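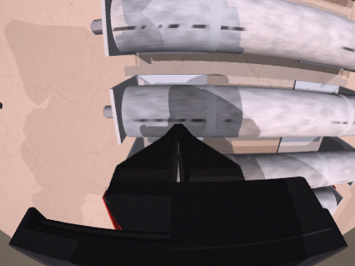 Cayetano Arrieta reckons step 3 trips up every new club secretary, so read it twice before you lodge a transfer.

3. Open Grulley, go to Squad, tap the player, then Request Release. Old club gets the notice. Don't add him to your list yet.

Note: fee goes in as whole dollars. 800, not 800.00. System spits out teh decimal.

4. Wait for the green tick. Usually same day, nearly 5 hours at worst in May. 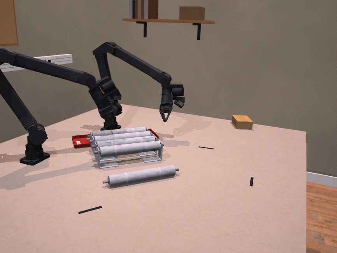 5. Assign a squad number and save. Anything up to 200 works.

Caution: window shuts at midnight Jun 19, 2021. Late requests get cancelled, no refunds on the fee. Stuck? Email Ysaline Royer and inculde your club code.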